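Slide size changed after importing a template, and the logo is stretched on every layout 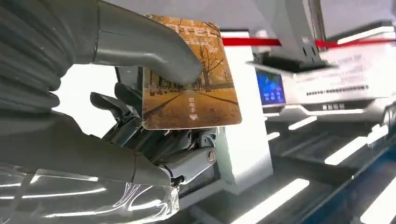 Autumn avenue card, sepia print

Posted by Macarena Mansilla, 23/12/2023

I am responsible for the slide materials used by the regional office in Skellby. Our department has been asked to move its standing presentation from an older template in the 4:3 shape to the Amatero template, which is 16:9. The file in question is the yearly review deck. It contains 301 slides, many of them carried over from previous years.

After I applied the new template, the program asked whether I wished to maximize the content or ensure that it would fit. I selected the first option. The text boxes moved to acceptable positions. The office logo, however, now appears wider than it should on every layout, and the footer text overlaps the slide number on the two-column layouts.

I have corrected 6 slides by hand. Each correction is lost when I use the Reset command. I would be grateful for guidance on the following points. Is there a way to correct the logo once for the whole file? Should I have chosen the other option at the time of import? The deck must also remain readable for colleagues in the Clodasbridge office, who still use an older version of the software.

Posted by Baltasar Rivadeneira

The logo should be corrected in the slide master and not on the individual slides. Reset returns every placeholder to the position held in its layout, which explains the loss of your manual changes.

Please proceed in this order. Save a copy of the file under a new name. Open the View tab and select Slide Master. Select the large thumbnail at the top of the left column, which is the master itself. Click the logo, open the Format Picture pane, and go to Size. Choose Reset so that the picture returns to its original proportions, check that Lock aspect ratio is marked, and then set the height only. The width will follow.

Next, look through the layouts listed under the master. If the logo was pasted separately onto a layout, it will not change with the master and must be deleted there. In older templates this is common. On the two-column layouts, shorten the footer placeholder until it ends before the slide number, then close the master view.

With regard to the import option, either choice is permitted. "Ensure Fit" scales content down and leaves wider margins. "Maximize" keeps content larger, and parts of it may run past the slide. For a deck made mostly of text and tables, I would recommend "Ensure Fit." You may return to your original file and repeat the import if you have not yet made many edits.

For the colleagues in Clodasbridge, save in the standard .pptx format and avoid fonts that are not installed on their computers. If the template fonts are a requirement, the embedding setting is found under File, Options, Save.

Posted by Stergiou Office Services

We had a similar matter with a holiday greeting deck. Our staff copied all slides into a blank 16:9 file and selected "Use Destination Theme." The logo was then added again to the master. This may be quicker, although some charts changed color and had to be reviewed.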